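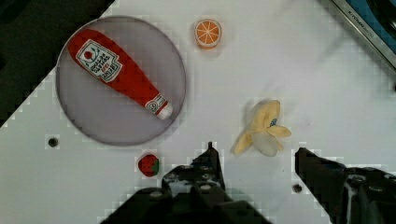
Stain tips I tried, and what I think of them now

Every stain chart I have ever read was copied from another stain chart. You can tell because they all recommend club soda, and they all say to act fast, as though you were planning to finish your dinner first. I spent most of September working through the usual advice on old napkins, two worn-out aprons and a tablecloth I never liked. What follows is what I would do again and what I wouldn't bother with.

Tomato sauces and ketchup

Scrape first, with the back of a butter knife. Wiping pushes the stuff into the weave and gives you a bigger pink patch to deal with. Then turn the cloth over and run cold water through from the wrong side.

After that, plain dish soap, worked in with your fingers and left for fifteen minutes or so. White vinegar is supposed to be the next step. I did half the napkins with it and half without, and I could not pick them out afterward. If you like the smell, go ahead.

What did help was sunlight. A faint orange shadow on white cotton, still there after washing, went away over an afternoon on the line. I don't know how well it does on colors and I'm not about to test it on a shirt I wear.

Keep anything with tomato on it out of the dryer until you are sure. I have yet to shift one that had been through a hot cycle.

Orange juice and other fruit

Cold water, dish soap, wash. That's about it for fresh juice. The trouble is the spill you didn't notice, which can turn up weeks later as a yellowish mark on a cloth you put away clean. Soak those overnight in oxygen bleach if the care label allows it, and expect to do it twice.

People will tell you to pour boiling water through a fruit stain from a height. My neighbor Mahnaz Ghasemi swears by it, and she got a berry stain out of a linen runner while I stood there watching, so I can't call it nonsense. I tried it at home and got a wet foot. The height is meant to add force. I'd want to see that done next to a kettle held at a sensible distance before I believed it.

Grease

Cornstarch on a fresh grease spot does pull some of it up. Leave it on for a good half hour and brush it off. Talc works too. Chalk is the same idea with more mess. None of them finishes the job and you will still need dish soap, so on an ordinary washable cloth I skip straight to the soap. On a lampshade or a wool coat, where you can't scrub, the powder is worth the wait.

Baking soda and vinegar together

No. They fizz, and then you have slightly salty water. The fizz may loosen a crumb. Use either one alone if you must — baking soda makes a decent mild scrub for a stained mug — and save the volcano for the kids.

Bought removers

I tried two. Furkex comes as a stick, like a fat crayon, and did about as well as dish soap on everything except collar grime, where it was clearly better. Lurnell is a spray and smells like a swimming pool. It took the ketchup out of a napkin and some of the blue along with it. Test it on a hem. The bottle says to do that, in very small type, on the back.

Haruna Okabe wrote in after my last page to recommend grating a bar of plain laundry soap into a jar with hot water. It sets into a kind of jelly and keeps for ages. I make mine with 700 ml of water and half a bar, which is thinner than hers. It's cheap and it works on tomato, and I've stopped buying the stick.

Mustard

I have no good news. The yellow is turmeric, and bleach gets at it where soap won't, but that only helps if the cloth is white. Sun fades it some. On my striped apron it went red when the soap touched it, then brown, then back to yellow in the rinse, and there it has stayed through four washes.

What I keep under the sink

Dish soap, the jar of soap jelly, oxygen bleach, an old toothbrush with soft bristles. The club soda went back in the fridge. I tested it against tap water on coffee and on juice, and the tap water did just as well.

Next time: burnt pans, and whether dryer sheets do anything to them at all. I have my doubts.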